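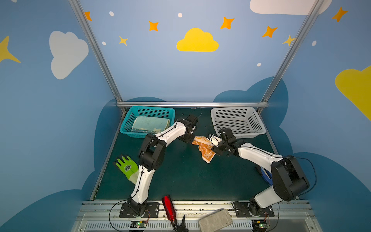
Unit 4 handout – Linen and towels, sorting and folding
Trekholm Household Skills, evening group. Bring this back next time, we're going over the second half again.

Before you fold
Clear a flat spot. Doesn't need to be big. Bottles, gloves, sponges go off to the side or off the table altogether, your choice.
Two baskets side by side at the back. Different colours, so you can say "white one" or "teal one" and everybody knows.
Check for tags. Tag is your landmark – find it, put it in the same corner every time.

Picking up
Top corners first. Let the rest hang, gravity does half the work. Small shake if it's twisted.
Lay it down printed side up, smooth from the middle out. Dont pull the corners, it stretches the hem.

Fold
Long edge to long edge. Then short ends in. Then half again if it's going in a basket.
Hand towels in our kit are mostly 400 gsm, a few thin ones at 300. Thin ones slide, so put them on top of the pile.
Stack with the fold facing out. Like colours together if you have time, if not leave it.

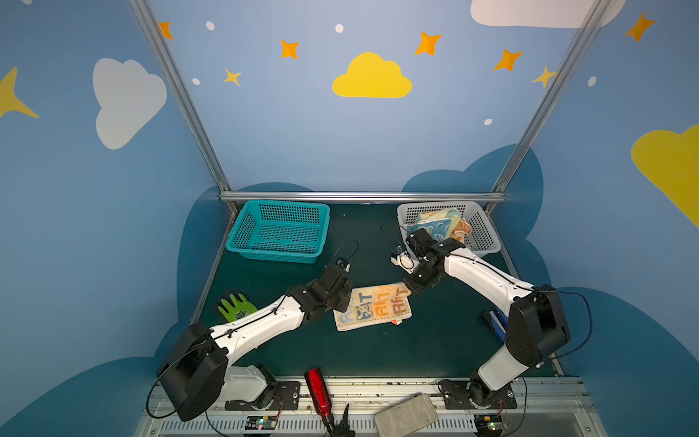 Tridby asked whether printed towels should be folded with the writing inside, to save the print from rubbing. Either is fine. Inside if they're going to sit for a while, outside if you want to find the right one fast.

Washing (short version, more in Unit 5)
New towels – wash once before use, no softner.
Line dry when you can. Leave 24 hours in humid weather before they go in the cupboard.

For next time
Fold one load at home, any size. Write down where you got stuck. Half a page is plenty.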